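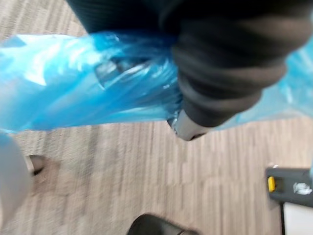
Blue bag in the gripper, Trimura open day

21/08/2020

Quick one before bed. Finally got to the Trimura open day over in Grirnley, the one they put off from February. Worth the drive. Parking awful.

Best bit by miles was the bag demo. Thin blue plastic, something inside it, and the arm has to get hold of it. Sounds dull, isnt. Bags have no proper shape so there's nothing obvious to grab. The chap running it said they'd logged 3,552 tries on bags alone, more than 80 of them that week. Stood there far too long.

Liked the ribbed dark sleeve on the arm, looks like a padded coat. Asked if it was for protection, got a long answer about cables, didnt follow all of it.

Missed the Villalba talk completley, queue for tea. Had a go on the Tollano stand instead, driving a little arm with a joystick. I was rubbish. Score of 107, the top one on the board was 729.

More pics when I've found the lead.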